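Subject: Re: [kostau-bench] Second arm for the sorting bench – budget for November

The parts tray and yellow bin at Kostau, seen from the wrist camera.

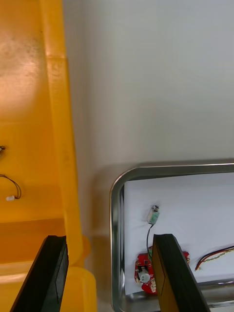

*Kostau bench: small boards and leads on the paper-lined tray, one lead on the floor of the bin.*

On the proposal from Forkville:

> We would like to put a second arm into next year's budget. The quote from
> Brukness covers the arm, the gripper and 3 days of setting up. With two
> arms we expect to clear 900 parts a shift, and the cost should come back
> in 25 months. Can everyone say yes or no before the end of November?

No from me, for now.

The 900 is Brukness's figure and I can't find where it comes from. If it was measured on identical blocks, it tells us very little. Look at the tray: thin wires, a red board with a round white part on it, a twisted bunch of coloured leads. Loose wire is what costs us time, and a second arm will meet the same wire with the same two flat fingers.

The quote also leaves out spare fingers, a guard for the far side of the bench and any training after the 3 days. Lund added 30 per cent to their first quote for that sort of thing. I'd want those lines filled in before we talk about payback – 25 months looks hopeful to me even without them.

What I would pay for now is a set of narrower fingers and a month's trial on the arm we have, with our own parts and somebody writing down the misses. Could Forkville ask Brukness for a price on the fingers alone?

Happy to look at the second arm again once we have those numbers.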